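Workneh Community Help > Robots and automation > Teaching by demonstration

Glove teleop in sim: hand keeps closing before it gets to the edge of the box. What am I doing wrong

Posted by ullen_bench, 23 April 2020
Tags: teleoperation, demonstrations, simulation, hands
Viewed 790 times

Hi all. Working from home so no real arm, doing everything in the simulator. Trying to record demos of one arm with a multi-finger hand taking hold of the near edge of a big white box on the floor. I wear a glove for the fingers and there's a tracker on the back of my wrist for the arm. Screen view is from straight overhead.

Problem: on maybe one try in three the fingers shut before the thumb is over the edge. So the hand ends up as a fist sitting on top of the box and I have to bin the take. Other tries it gets over the edge but then when I relax my hand a tiny bit, it lets go. My own hand is not doing this!! I've watched it.

What I have:
- Treltero glove, calibrated once at the start of each session
- wrist tracker, position and rotation both mapped 1 to 1
- arm lag set to the default
- finger smoothing off
- recording starts when I press the pedal and stops when I press it again

Tried so far: recalibrating (better for a few minutes, then same again), a slower arm, sitting down instead of standing. Sitting made it worse, elbow hits the chair.

I've got 18 good takes out of 80 and the person who wants them for training wants a lot more than that. Is it the glove, the sim or me? Also do I keep the takes where it slips and I grab again, or throw those out too. Can't find anything in the docs about it, the docs say "perform the task naturaly" and that's the lot.

Comments
pedalboard: which calibration, flat hand only or flat plus fist?
ullen_bench: flat plus fist. didn't know there were others
pedalboard: there's a pinch one. bit hidden, under hand > advanced

gripnotes
Accepted by the poster

Bit of all three I think. Quick version as I'm between things.

The early closing is nearly always lag. Your fingers get sent straight through, but the arm is smoothed and arrives late. So you reach, you close at the right moment for YOUR hand, and the sim hand is still short of the edge when the fingers get the message. Feels like the fingers are early. Really the arm is late. You said finger smoothing is off and arm lag is default, that's the exact mix that does it.

Either turn arm smoothing down or put the same delay on the fingers. I'd do the second. Low arm smoothing looks horrible in the recordings, every little shake of your wrist ends up in there, and whatever you train on it will learn the shake.

To match them: hold your hand still, then move the wrist and close the fist at the same instant. Play it back and look at the two traces. Slide the finger delay until both start together. Five minutes work and you only redo it if you change the arm speed.

The slipping when you relax is a different thing. You can't feel the box, so your hand slowly opens without you noticing. Everybody does it. Put something in your hand. I use a folded tea towel inside the glove hand, thick as a paperback when squeezed. You close on it and it stops you, so your fingers stay put. A rolled sock is also fine. Don't use anything hard, it pushes the finger sensors about and then you're back to bad readings.

Drift after a few minutes: glove warming up and shifting on your hand. Recalibrate every ten takes whether or not it looks ok, and do the pinch one like pedalboard says. Flat plus fist tells it where fully open and fully shut are. The thumb coming ACROSS is a seperate movement and neither of those poses shows it. For an edge grip the thumb is the whole job.

On the takes where it slips and you grab again. Keep them, but mark them. If you only hand over perfect ones, the trained thing has never seen a slip and when it gets one it just carries on with nothing in its hand. Takes where you made a fist on top of the box and gave up, bin those. Takes where you made the fist, opened, backed off, and got it second time, keep. Cut the dithering out of the front though. Trim to a moment before the arm starts moving.

Comments
ullen_bench: finger delay was it!! sorted most of it straight away. tea towel feels daft but works
gripnotes: good. write the delay number on something, it resets when the sim updates
ullen_bench: of course it does

halfscale

Agree with the above mostly. I'd say the overhead view is hurting you as well. From straight above you have no idea how high the hand is. You think it's at the box and it's hovering over it, so you close on air, or it's pressed into the top and the fingers can't get past. Put a second view in, low down and side on, small window in the corner. Look at that one for the last bit of the reach and go back to overhead when you've closed.

If you can't add a view, turn shadows up. Poor man's height gauge.

Other things, no order:

Don't map the wrist 1 to 1. With a big box you'll run out of arm. I have mine so a small move of mine is a bigger one of the robot's until it's close, then I clutch (hold the pedal half way if yours does that, otherwise a key) and drop to 1 to 1 for the grip. Means your elbow stays off the chair too.

Start from a different place each take. Not wildly. If every demo starts with the arm in the same spot you'll get something that only works from that spot.

Leave the clutter in. People clear the floor to make demos easier and then wonder why it falls over when there's a plant in the room. As long as it isn't in the way of the arm leave it, and move it about now and then between takes.

Stop after 8 in a row. Your wrist gets tired before you think it does and the takes go mushy. I looked back over one of my long sessions and could see the point where I got fed up, the arm starts cutting the corner.

Check list I run down at the end of each take, before I press save:

1. Approach. Did the arm come in along one smooth line or did I wander. A bit of wander ok. Stopping dead in the middle is not, the recording ends up full of still frames and it learns to stand about.

2. Thumb and fingers. Pause the playback on the grip and look where the thumb is. Mine from the box set, arm coming in from the lower right, thumb running across the lower part of the hand and the fingers curled round to make a loose ring. You can still see box through the middle of the ring, and I'd pass that one as a shape. Tight fist, no gap, I'd fail.

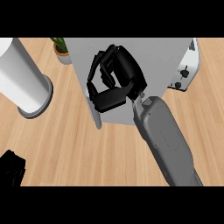

3. Hold. Count a slow two with the hand closed before moving anything. Gives you a clean stretch of "gripping" in the data. If you go straight from closing to pulling it all blurs together.

4. Letting go. Open, THEN back off. I did a whole batch where I opened and pulled away at once and the trained version used to drag the box along with one finger.

5. Pedal. Did you stop the recording, or is it still going while you scratch your nose. Ask me how I know.

Name the file there and then. good / slip / bin. You will not remember later.

Comments
ullen_bench: thanks, side view added. I was miles too high on loads of them
halfscale: yep. everyone is
gripnotes: disagree slightly on the scaling, if you switch it mid reach the speed jumps in the recording. ok if the clutch is fully in while you change and you trim that bit
halfscale: fair, yes. clutch in, change, clutch out. should have said

drasitz_user4

Why not just do it by hand on the real arm when you get back in. Took me no time at all. You put it in the floppy mode and push it where you want and it records.

Comments
halfscale: works for the arm, try bending every finger of the hand at the same time as you push it. you need three people
drasitz_user4: ok mine has a two finger gripper so didnt think of that
ullen_bench: also can't get in the building at the moment
drasitz_user4: fair enough

Update from ullen_bench

Adding this for anyone who finds the page. Changes that made the difference for me, biggest first: finger delay matched to the arm, side view, tea towel, pinch calibration. Scaling I've left at 1 to 1 for now, moved the chair instead. Keeping the slips in their own folder and the training person is happy with that, wants to try with and without them.

Still get the odd fist on top of the box if I rush. Will open a new thread about the left arm, got a mirroring problem where the thumb goes the wrong way and I don't want to muddle this one up.

Related threads
Treltero glove little finger reads half closed all the time
How long should a demo be
Foot pedal sends two presses
Moving demos from sim to the real arm, do I need to change the speed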